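Can a machine put your shop away yet?

benchrat14
Posted 2020-06-27
Our packing bench at Hakport ends every shift covered in tape rolls, pens and knives. The boss wants to know if an arm could clear it so we can all go home. I said not for years. Anyone here tried?

grodow_fan
Depends on what you mean by clear. Same items, same bench, same tray, I'd say it can be done now. Anything turns up that it hasn't met before and you're back to doing it by hand.

mossop
Disagree. Tape is harder than people think. Clear stuff is hard for a camera to pick out, and a roll can be flat or on its edge, so there's more than one way to get hold of it. We do rolls into a tray at Inholm.
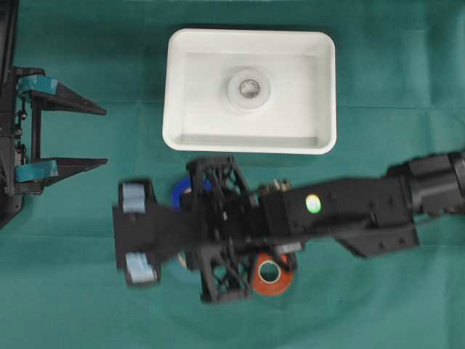
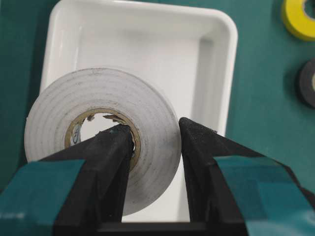

The second one is the grip I mean, one finger in the core and the other by the outside edge. Go in too hard and you chew up the cardboard.

benchrat14
What does a person take to do the same job? I timed myself on 15 rolls and it was well under a minute, and I was talking.

kettle8
No contest on speed then. But it doesn't have to be fast if it's working after you've locked up. My dishwasher takes hours and I don't stand there racing it.

grodow_fan
Agree with kettle8. Slow is fine. Needing someone to stand by is what kills it.

mossop
Yes, and someone does still stand by. I wouldn't leave one alone in a kitchen either. Laundry, forget it.

benchrat14
Sriwong quoted us 825 a month to hire an arm, fitting not included. For that I'd sooner put up a peg rail.

kettle8
Put up the peg rail. Ask them again next July.

mossop
Ask them for a trial on your own bench first. Mixed rolls, left how your lot leave them.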